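Florkwood Household Tasks Study
Progress report to the Grukard Fund, second reporting period
Prepared by Melina Xenos

1. Status

Work on the table-clearing tasks is on schedule. Work on the shoe tasks started in June, one month later than planned, owing to late delivery of the second batch of footwear from Vītola. The delay has not affected the end date. No change to the budget is requested.

2. Scope of this period

The approved plan calls for tasks in which small spilled material has to be dealt with alongside ordinary household items. The material is dry and light in color so that it can be told apart from the tabletop. Items are taken from the common list agreed with Wernness and fall into two groups: tableware and footwear. Each layout combines one item from each group with a spill.

A total of 13 layouts were defined. Five of these are complete, including written instructions and scoring sheets. The remaining layouts have been drafted and are waiting for review.

3. Materials

Tableware is used in matched sets, bowl and saucer in one color. Strong colors were selected for the first sets. White sets were dropped at the planning stage, as the walls of the work area are pale and the outline of the rim was judged too weak for consistent scoring.

Footwear is limited to single shoes. Dark shoes are placed on the dark wood surface on purpose, as the low contrast is one of the conditions under study. Laced boots remain on the list but will not be used before the next period.

The spill material is the largest running cost under this heading. Consumption was more than 200 portions, against a planned 200. The overrun is small and is covered by savings on tableware.

4. Layout and scoring

The shoe goes near the middle of the table and the bowl toward a back corner. This spacing leaves the central area as the main point of difficulty, with the tableware as a secondary item that should stay where it is unless the instruction says otherwise.
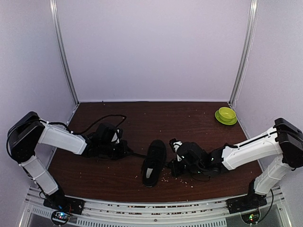 Spill density is not uniform across the surface. A dense patch close to the shoe and stray pieces farther out are treated as two separate zones in scoring – the first version of the sheet used a single zone and gave the same mark to very different results. The revised sheet records three values: material left near the shoe, material left elsewhere, and displacement of the bowl. Material that ends up inside the shoe is entered as a remark.

5. Open points

Scoring of stray pieces near the back edge is still uneven between raters. A short guide with sample sheets is being written and will go to Wernness for comment.

The wood grain makes single pieces hard to judge on the reddish parts of the surface. A plain table cover was considered and rejected – it would remove a condition the plan asks for.

6. Next period

Review of the outstanding layouts comes first, followed by the boot tasks. The next call with the fund's technical contact is set for a Friday, and the revised scoring sheet will be sent ahead of it.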